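Home Reports Workshops Suppliers Archive Contact

Brenari opened its Lerdale site to visitors in April. The building holds the company's test floor for two-arm manipulation, a small machine shop and an office. Groups were limited to 12 people and each group had 77 minutes, from sign-in to the return of badges. We joined the first group of the afternoon.

The tour began in the machine shop, where brackets and finger blanks are made. Chiến Trương, who runs the shop, passed a box of rejected fingers around the group. Most had been scrapped for wear at the tip. He replaces a pair when the tips no longer meet along their full length, and he checks this by closing them on a strip of paper and pulling. Shop staff log each change by hand on a sheet next to the spare parts cabinet. There is a plan to move the log to a database. It has no start date.

From the shop a short corridor leads to the test floor. Brenari runs 5 cells there under the internal name Plorkton. All are built to the same plan, with a pair of arms mounted on a rail along the near side of the table and tile on the walls. The objects on the tables differ from cell to cell and are changed between sessions. Visitors could stand at any cell for as long as they wanted, within the time allowed.

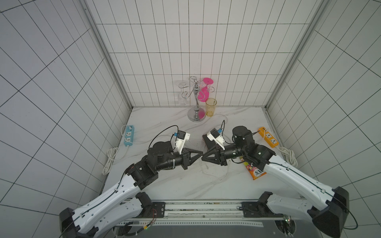
Linnea Moen
Contributing Editor, Handling and Assembly

The cell where we spent the most time had a glass-holder stand near the back of the table, with a pink plastic wine glass and a clear one hanging upside down from its hooks. Stemware is a sensible test item. The foot is wide, the stem is thin, and a clear bowl gives a camera very little to work with. Against white tile the clear glass was hard to pick out by eye as well. A translucent yellow cup stood on the table by the base of the stand.

Each arm carries its own wrist camera on a white bracket above the gripper. The fingers are black and triangular, and the two grippers can be brought almost tip to tip over the center of the table. That shared zone is where most of the planning effort goes, according to the operator. An arm reaching for the stand has to leave the other one room to withdraw, and the cables looping over the wrists need clearance too.

I asked about the other items on the table, among them two power strips, one light blue and one orange, with their cords coiled. Cords are on Brenari's list of difficult objects, along with bags and tubing, as their shape changes with every grasp. The company scores them separately from rigid items. It did not hand out the scores.

The session closed with questions in the office. Cycle time came up first. Brenari does not publish a figure and would say only that supervised runs are slower than the customer runs at Were. A question on cleaning got a fuller reply: the tabletops are wiped at the end of each shift, and the camera lenses at every changeover.

Parking at Lerdale is limited to 2 spaces for visitors. The bus stop is across the road from the main gate. Closed shoes are required on the test floor, and bags stay in the lockers at reception.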